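Okay, a long one on what I've been up to since March, for everyone who keeps asking what "collecting demonstrations" means when I say it at dinner 🧵

---

1/ The short version: I sit behind two robot arms and do the same small job over and over, and every try gets saved so a model can learn from it. The current job is putting a phone in its box. The goal is 300 good episodes before Prasert starts the next training run. We're at 110.

---

2/ The table these days, two moments from the same setup:

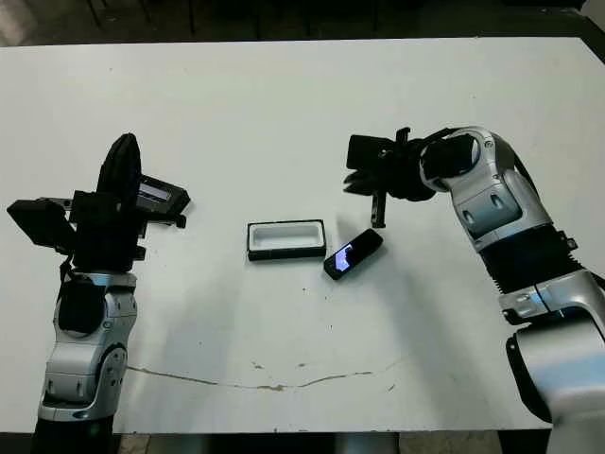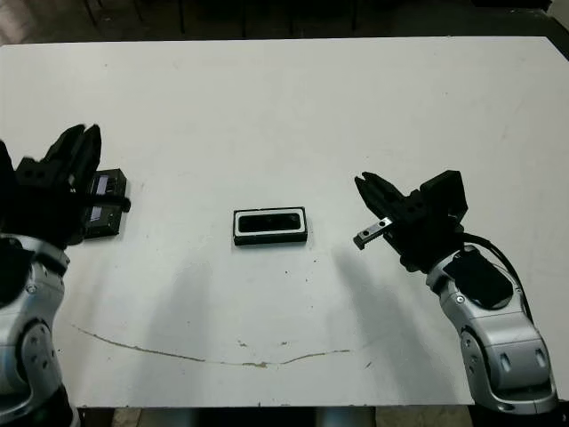 ---

3/ So, an episode. I set up the table, hit record, drive both arms through the job, hit stop, mark it good or bad. Then I reset and do it again with everything moved a little. The moving is the part people forget! If the box always starts in the same spot, the model learns the spot and couldn't care less about the box.

---

4/ Ask me how I know. Our first batch was 71 episodes and I was SO proud of how clean they were. Same start, same angle, same smooth path every time. Prasert trained on it, we slid the box over by the width of my hand, and the arm went confidently to where the box used to be and closed on air. Four times in a row.

---

5/ We kept that batch but it's now in a folder called "too_tidy" and I'm only a little bitter.

---

6/ These days I have a card with start positions on it. Box left, box right, box turned, phone turned, phone close to me, phone far. I shuffle and draw before every episode. Usa wanted to do it with a script that tells you where to put things, and she's probably right, but I like the cards (and the script would want its own monitor and I'm out of desk).

---

7/ Phones are harder than I figured. They're thin and flat, so you can't just come straight down and grab one like a block. You have to get a finger under an edge, or tip it, or push it up against something. I've used all three, and that became a whole argument.

---

8/ The argument: Bronwyn thinks every episode should use the same way of picking it up, because mixed strategies confuse the policy. Mayuree thinks you want the mix, because someday one way will fail and it'll need another. I've sat through this at lunch maybe six times now. Both of them have papers open on their laptops while they eat.

---

9/ What we settled on for now is one main way per operator, written down in the notes for each episode. So mine all tip the near edge, and Usa's all use the push. Later we can train on mine, on hers, or on everything, and see who has to buy coffee.

---

10/ Mistakes! People assume we throw out every bad episode. If I drop the phone and pick it back up and finish, that's a keeper, and I tag it "recovery." Those are gold. If I drop it and swear and hit stop, that's just me swearing, and it goes in the bin.

---

11/ The thing I really had to unlearn is pausing. When I'm driving and I'm not sure, I stop and think for a second or two. Perfectly human. But the model sees an arm hanging in space doing nothing, and it learns to hang in space doing nothing. We had a policy that would reach out, get close, and then just... hover. Forever. We named it Hájek, after the café downstairs where you can also wait forever.

---

12/ Now I do 2 practice runs before I record anything, so the thinking happens off the record. It helped a lot. Hájek the policy has been retired. Hájek the café still has my sandwich order.

---

13/ Somebody asked about lighting. Yes, it matters, and yes, I change it on purpose. Blinds up, blinds down, lamp on the other side. The arms throw shadows all over a white table and I don't want the model deciding that a shadow is part of the phone. Aušra checks the batches for this and sends them back if they all look like the same hour of the day. She has sent back one of mine. I deserved it.

---

14/ Same idea with phone screens. Lit, dark, dimmed halfway through. I used to forget about it completely, and then noticed I had a long run of episodes that were all dark because the thing had gone to sleep and I never woke it up.

---

15/ How it feels after a morning: kind of like knitting? Your hands know it and your head goes somewhere else. That's also when I get sloppy, so I take a break every ten episodes and walk to the end of the hall and back. My shoulders start complaining before the robot does.

---

16/ Next up, once we reach 300: closing the lid, if Pallance ever ships us the second set of finger pads. Then a different box, then a different phone. Usa wants to go straight to chargers and cables. I would like it on record that I am against cables.

---

17/ Replying to a few of you at once: no, you don't need an engineering degree to be good at driving the arms. Mayuree's fastest new operator used to frost cakes. And no, I can't bring it home to pack my boxes, I did ask.

---

18/ Back at it after lunch. Next card in the deck says "box turned, phone far," my least favorite, so I may drink my coffee very slowly first.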